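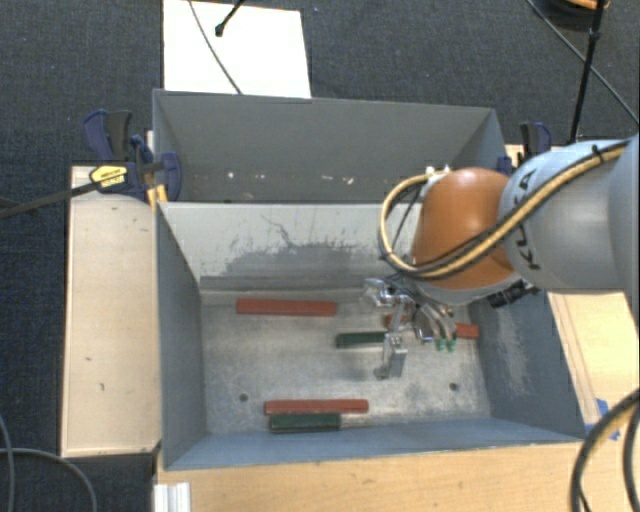 Re: Bin clamps and hose routing on the picking cell

From: Yesenia Apaza
To: Cell maintenance list
Date: 6 September 2024

Dear colleagues,

Thank you to Teun Bakker for the message quoted at the end. Having reviewed the setup with Aigars Sepp, I can confirm the following arrangements for the bar-picking cell at Trerkadik. They replace the notes circulated in July.

Bins. The front and rear bins stay where they are, one directly behind the other, and are held with the blue and black bar clamps. Please check both clamps by hand before the arm is enabled. If a bin has moved, it must be set back against the wooden board and the pick positions taught again. A small correction in the program is not acceptable, as it leaves the recorded positions in disagreement with the drawing held by Wenceslao Espinoza.

Bin surfaces. The back wall of the front bin is heavily scuffed across the middle and has a thin jagged scratch above the scuffed patch. This bin remains in service. Staff are asked to feel along the scratch for a raised edge and to report one if found. Do not sand or file the metal.

Hose bundle. The loop beside the orange joint cover is to be left at its present length. Before any strap is tightened, move the arm by hand control through the full pick path, including the far corners of both bins, and watch the bundle at each end. The strap on the grey link is to be inspected every 2 weeks and recorded in the log.

Gripper. The finger and the green tips are to be wiped with a dry cloth at the end of each shift. Replacement tips are ordered through Flaltum under line 17 of the parts list. Both the old and the new part should be noted in the log, with initials.

Test bars. Red and green bars may be used together in the same bin for the daily check. The check must include a bar lying close to the front wall, where the gripper has the least room.

Questions concerning the clamps should be sent to Aigars Sepp. All others may be sent to me.

Sincerely,
Yesenia Apaza
Automation Support, Trerkadik

Teun Bakker wrote:

> Dear all,
>
> Could someone state which notes are in force for the picking cell? The
> sheet in the binder allows a change of up to 4 mm in the program when a
> bin has shifted, while the copy I received from Yung-ching Kao says the
> positions must be taught again.
>
> I would also like to know whether the strap on the hose bundle may be
> tightened. I have left it alone until I hear from you.
>
> Regards,
> Teun Bakker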